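Cold Weather Gear > Care and Storage

Thread: Quilted nylon puffer – channels gone flat after storage

hanville_rb
Posted 2009-01-05

Looking for input on recovering loft in a synthetic-fill jacket. Horizontal quilted channels, nylon shell, medium weight. It spent the warm months under a stack of blankets in a trunk and came out flat. The body channels are maybe half of what they were. The sleeves are better.

What I have done so far:
Shook it out and hung it for 2 days on a wide hanger. Small improvement in the sleeves, none in the lower body.
Tumbled it on no heat for one cycle with nothing else in the drum. No change I could measure.

The fill is polyester according to the care tag. No down. Wash instructions say cold, gentle, tumble low.

Question is whether a full wash is worth doing before I try heat, or whether heat alone will do it.

Remzi Bilgin

tarn_loop
Wash first. Flat polyester is usually fiber that has matted together with body oil and dust holding it in place. Heat on a dirty fill sets the mat. Front loader, cold, half the detergent you think you need, two rinses. Then low heat until fully dry, then another cycle after that.

No softener. It coats the fiber and the shell both.

monar_kiln
Disagree on the order. If the jacket is clean enough to wear, try low heat by itself with a damp washcloth in the drum. The steam relaxes the crimp. I have brought back three jackets this way without washing any of them. Washing adds mechanical stress to the quilting thread, and on older shells the thread is the part that goes.

tarn_loop
A gentle cycle in a front loader puts very little stress on quilting thread. A top loader with an agitator is a different matter and I would not put any puffer in one. Which type does the OP have?

hanville_rb
Front loader. The jacket has been worn two winters and washed once, so it is due anyway.

stitchcount
Before either of you goes further, check the channels with a light behind them. Hold the front panel up to a lamp in a dark room. If the fill is spread evenly but thin, it is compression and it can come back. If you see clear patches at the top of each channel and dark lumps at the bottom, the batting has torn and slid, and no amount of drying will fix that.

Fill comes two ways in these. Continuous sheet batting is sewn through, and the channel seams hold it. Blown-in fill is loose clusters. Sheet batting tears when wet if you lift it by the collar. Blown-in fill clumps but can be broken up by hand.

hanville_rb
Did the lamp test. Even, thin, no clear patches in the body. One lump in the left sleeve near the cuff. I would call it sheet batting from how it feels between the fingers.

stitchcount
Good. Then support it from underneath when you take it out of the washer. Both arms under it, into the dryer in one move. Do not hang it wet.

gadovdale_fk
I keep a log of this sort of thing, so here are some numbers. We handle outerwear for a winter coat drive out of Gadovdale. Last season we took in 1,402 pieces, and 1,134 of them were quilted synthetics. Most arrive compressed because people bring them in tied trash bags.

Our procedure for a flat synthetic in sound condition:
Empty the pockets, close every zipper, fasten every snap and strap.
Turn inside out.
Cold gentle wash, liquid detergent, extra rinse.
Spin on medium. High spin leaves hard creases in the nylon that take a long time to drop out.
Low heat with two clean tennis balls, 40 minutes, then stop and feel the channels. Break up any clumps with the fingertips. Turn right side out.
Repeat until dry at the collar and the underarm. Those two spots are always last.
Lay flat on a bed or table overnight before hanging.

The overnight step gets skipped a lot. A jacket straight off the dryer is still soft in the fill, and if it goes on a hanger the weight of the lower body pulls the shoulder channels thin.

Fadime Kaplan

monar_kiln
Tennis balls I have doubts about. The felt dye transfers onto light shells and the rubber smells when it gets warm. Wool balls do the same job. Also the balls beat the batting, and on sheet fill that is how you get the tears stitchcount is describing.

gadovdale_fk
We wash new tennis balls once by themselves before first use. No dye transfer recorded since. On sheet fill two balls is fine. I would not use more.

I have no data on wool. They cost more and we would lose them.

karakaya_m
The real issue is the trunk. Synthetic fill loses some recovery every time it is held under weight for months, and each time you get back a little less. Ours go on hangers in a closet with space between them, or folded once and laid on a shelf with nothing on top. No vacuum bags for anything quilted. I know people swear by them.

tarn_loop
Vacuum bags are OK for a week of travel. For a season, no.

monar_kiln
I have a jacket that has been in a vacuum bag every summer for four years and it is still warm. Not as thick as new, but nothing is after four years of wear. I think the storage effect gets overstated, and people blame the bag for what is ordinary wear.

karakaya_m
You have no second jacket stored the other way to compare it with.

monar_kiln
Neither do you.

gadovdale_fk
I can partly answer this. In December we had a pair of identical jackets come in from one household, same size. One had been in a vacuum bag and one on a hook. Measured across six channels folded flat under a ruler, the bagged one was thinner both before and after washing. The gap after washing was small. That is one pair, with unknown wear on each, so I would not build a rule on it.

hanville_rb
Useful. I washed mine last night more or less by the Gadovdale procedure, with wool balls borrowed from a neighbor. Three cycles on low. The body channels are clearly thicker. The lump in the left sleeve broke up after the first cycle. The collar took the longest, as predicted.

Two remaining problems. The shell is wrinkled all over, and there is a strap near the collar that I forgot to fasten before washing. It did not catch on anything that I can find.

stitchcount
The wrinkles are normal in thin nylon. Do not iron it. Nylon glazes at low settings and the shine does not come off. Hang it in the bathroom during a shower, then smooth it by hand along the channels. Go with the seams, never across.

tarn_loop
A steamer held well off the surface works too. Keep it moving.

karakaya_m
On the strap: inspect the stitching where it is anchored. An unfastened strap in the drum winds around a sleeve and pulls at its own base. If two or three stitches have popped, fix it now with polyester thread and a short backstitch. Cotton thread rots out sooner than the shell does.

hanville_rb
Anchor stitching is sound at both ends.

Next question, and it is more about the room than the jacket. I have no second closet. The options are the same trunk with the jackets on top of the blankets in place of underneath, or a rail behind the door. The rail would take four coats at most and gets afternoon sun for part of the year.

monar_kiln
Top of the trunk. Sun on nylon is worse than anything a trunk will do to it. Colored shells fade unevenly on the side facing the window and the fabric weakens.

karakaya_m
Rail, with a cotton sheet over it. The sheet blocks most of the light and lets air through. In a trunk you will forget and put something on top of them by May.

gadovdale_fk
Either will work if it is dry when it goes in. Check the underarm with the back of your hand an hour after you think it is finished. We have had pieces that felt dry off the dryer and were damp again at the underarm by the next morning, from moisture coming out of the middle of the batting.

For the trunk, fold once at the waist with the sleeves laid across the front. Do not roll it. A roll compresses the inside turns much more than the outside ones and you get a jacket with a flat back and a full front.

tarn_loop
Agree on rolling. I would still leave it unzipped in storage so that the front panels can lie apart.

stitchcount
Zipped to the chest holds its shape better on a hanger. Unzipped for folding. Both of you are right for different cases.

hanville_rb
Going with the trunk for now, on top, folded once, lid not pressed down. I will put the rail up if I can find a bracket that fits behind the door without hitting the frame.

The other coats in the house get the same treatment this week. Two more quilted synthetics and one down vest. I assume the vest is a separate discussion.

karakaya_m
It is. Different detergent, far longer drying time. Start a new thread and somebody will argue with you about tennis balls there too.

gadovdale_fk
For the two synthetics, wash them one at a time. A single puffer fills a home drum when it is wet and trapped air keeps part of it above the water. Press it down by hand before you start the cycle. If the channels still feel slick after the rinse, there is detergent left in the batting and it needs another rinse before any heat.

Lay each one flat the same evening with the sleeves out to the side, and give it the full night before you fold it. 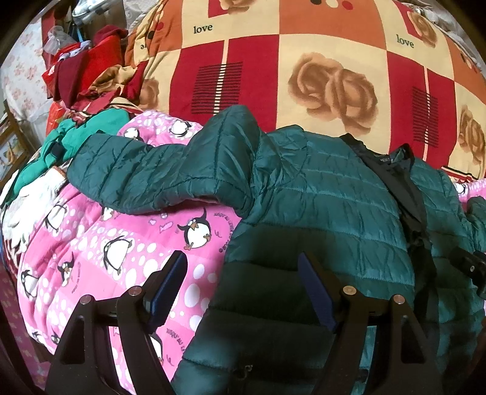 When you check them in the morning, pinch each channel near the side seam first. The side seams recover last and will tell you if it needs one more cycle on low. If they spring back to the same thickness as the center, fold it and put it away.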